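Stop Ripping Out Perfectly Good Bathrooms

I've lived in the same house in Kakdale for 14 years, and in that time I've watched pretty much every bathroom on my street get gutted. Some of them twice! You know when it's happening because the dumpster shows up on a Tuesday at seven in the morning and somebody starts swinging a sledgehammer before I've had coffee. And every single time I walk past and look in (yes, I look in, so would you) and there's a toilet in there that works, a tub that works and a sink with maybe one chip in it.

I think this is nuts. I'm going to say so for a few hundred words and then I'll go back to minding my own business.

My friend Reet Toom redid hers in December. Her old one was that pale peach color, and she hated it, fair enough. I'd hate peach too if I had to brush my teeth in it. But she didn't paint. She tore out everything down to the studs, and the room was out of action for 8 weeks, which meant she was over at my place with a towel under her arm most evenings. I love Reet. I did not love the line for my shower. And what she has now is a very nice gray bathroom that she's already talking about being tired of, because gray is apparently over.

That's the part that gets me. We used to pick a bathroom and then just have it. My grandmother's had green tile from before I was born and it was still there when we sold the place, and I can't remember anyone ever bringing it up. It was a bathroom! You went in, you came out.

I'm not against fixing things. If your floor is soft by the tub, please, call someone. If you can't get a wheelchair through the door or you need a grab bar, spend the money and don't let some crank on the internet make you feel bad about it. I'm talking about the people who look at a plain white sink, the kind that has gone with everything forever, and decide it has to go.
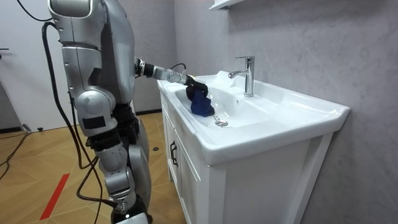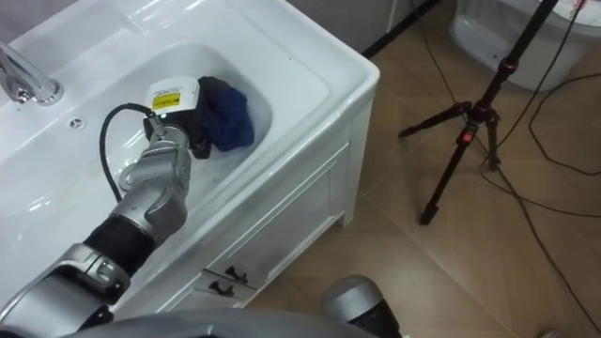

The case for plain white

A white basin and a chrome faucet will outlive every trend you throw at them. Change the towels and it's a new room. Change the mirror and your sister-in-law will ask who your designer is. I swapped the knobs on my own vanity for some heavy black ones one afternoon, spent 131 dollars including a light fixture I didn't need, and I was happy about it for a whole year.

Tõnu Ķēniņš from two doors down tells me I'm being cheap, and that a new bathroom pays for itself when you sell. Maybe! He got a quote for his that ran to nearly four pages, and one of the lines on it was 2,014 dollars for a faucet. For a faucet, Tõnu. It had better sing. Besides, he isn't selling. He's told me plenty of times they'll have to carry him out of that house.

So if you've got the itch, try scrubbing the grout first. Put in a brighter bulb. Live with it until spring and see if you still want the dumpster. And if you do, well, at least ask them to start after nine.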